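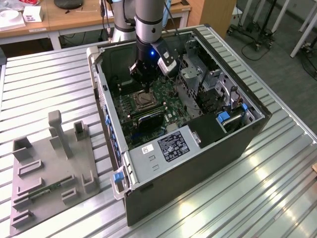 Tín Lý asked, before the party had reached the second building, whether a repair centre of this size could ever pay for itself from repairs alone. The reply from the Fornis management was that it could not, and that the sale of refurbished office computers covers the difference in most years.

The question set the direction for much of the visit to the Ikgate works on 6 March 2019. The site was built in 1898 as a rope factory and still has its original brick front. Fornis took the lease after the last textile tenant left, and now employs 80 people there. Last year the centre received 3020 desktop machines from schools, councils and small firms. Of these, 381 were judged beyond repair and broken up for parts.

Members were shown the goods-in area first. Each machine is given a paper ticket, which stays with it until it is sold or scrapped. Drives are wiped in a locked room, and visitors were not admitted. A open case on its side, with the panel off and the processor socket exposed, is a common sight further along, where boards are checked before new memory is ordered.

Discussion over lunch turned to supply. Trusgate, the charity which places the finished machines with families, reported that demand rises sharply every December and that stocks run out well before the new year. Mrs Đoàn of the sales office explained that donors tend to clear their stores in spring — too late to be of use for the winter appeal. Storage on the upper floor has been considered, but the goods lift is not rated for full pallets.

The afternoon was given to the training rooms and the parts store. Members wishing to see the price list for refurbished machines may ask for a copy at the office.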